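Junior Classes: April Project

First and Second Class start their new topic, Homes Then and Now, after the break. Copybooks will come home in the last week of April.

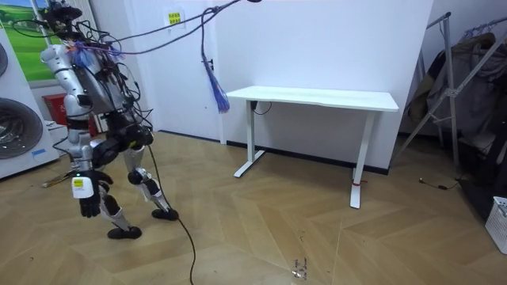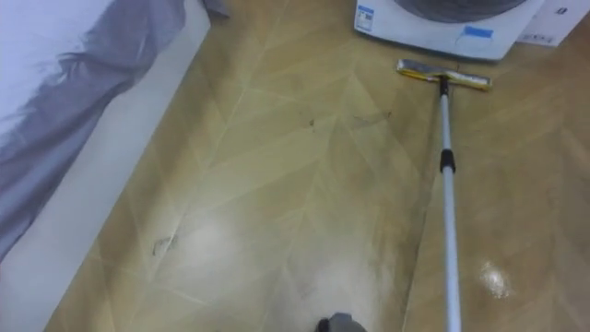
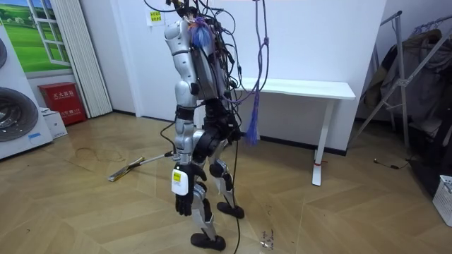
Our topic begins with the year 1917, when the oldest part of Curkwood school was built. The children will find out how families in Semholm cooked, washed and kept warm at that time. We will look at floors too, from beaten earth and stone flags to the light brown chevron pattern in the last photo, and each child will design a repeating pattern on squared paper. In maths we will use the same squares for counting to 100 and for early work on area. Second Class will also write a short report on one household job and how it was done by hand.

We are walking to Brano Cottage on one morning of the project. Please send a coat, a small lunch and a drink. The permission slip is in the homework folder and should be back by 24 February 2024, as the cottage takes only 40 children at a time.

Old irons, flat irons, washboards or photographs are welcome on loan. Please put your child's name on anything you send in.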